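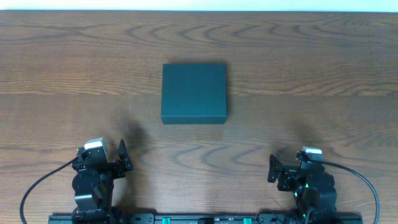 Figure 4-1. Closed box on a wooden tabletop.

Section 4. Setting up a label and storage record

Fodent keeps track of household papers and small belongings by giving each storage box its own number and its own record. Complete Section 3 (Creating an account) first. You will need the box, a printed label sheet, and a computer or phone that is signed in to Fodent.

4.1 Before you start

Clear a flat surface large enough for the box and its contents. Sort the contents before you open a record. Changing the category later clears the search words you have typed.

Note: The free plan holds 80 records. The household plan holds 317. Deleted records count toward the limit until the trash is emptied.

4.2 Creating the record

1. From the home screen, choose Boxes, then New.
2. Type a name of up to 200 characters. Short names are easier to read in list view.
3. Choose a category. If none of them fits, choose General.
4. Under Location, pick a room. To add a room, see 4.5.
5. Add search words, with a comma between each one. Fodent ignores capital letters.
6. Press Save. The record number appears at the top of the page.

If the record number shows as a dash, the record has been saved on your device only. Reconnect and press Sync.

4.3 Printing and attaching the label

1. Open the record and choose Print label.
2. Select your sheet layout. Latbridge sheets use layout B. Rundel sheets use layout D, with the top margin set to zero.
3. Print one test page on plain paper and hold it behind the label sheet against a light.
4. If the text lines up, load the label sheet and print.
5. Wipe the side of the box with a dry cloth.
6. Press the label down from the middle outward and leave it for an hour before handling.

Caution: Do not run a label sheet through a laser printer more than once. Labels can peel off inside the printer and damage the drum.

Caution: Do not put labels on leather, suede, or painted cardboard. Use a tie-on tag for these.

4.4 Listing the contents

You can list contents one item at a time or as a single block of text. The block is quicker, but items in it cannot be moved to another box with the Move command.

1. Open the record and choose Contents.
2. Choose Item or Block.
3. Enter the contents and press Save.

Do not enter passwords, card numbers, or safe combinations. Anyone who shares your household list can read this field.

4.5 Adding a room

1. Choose Settings, then Rooms.
2. Press the plus sign and type the room name.
3. To add shelves, open the room and choose Divide.

Rooms with boxes in them cannot be deleted. Move the boxes first.

4.6 Moving records from Lahlou

Export your Lahlou list as a CSV file, then choose Settings, Import. Fodent reads 200 rows at a time, so a longer list must be split into separate files. Dates in the old list are kept as plain text. Check the Location column after the import, as blank rooms are filled in as General.

Section last revised January 18, 2025. Continue to Section 5, Sharing a list.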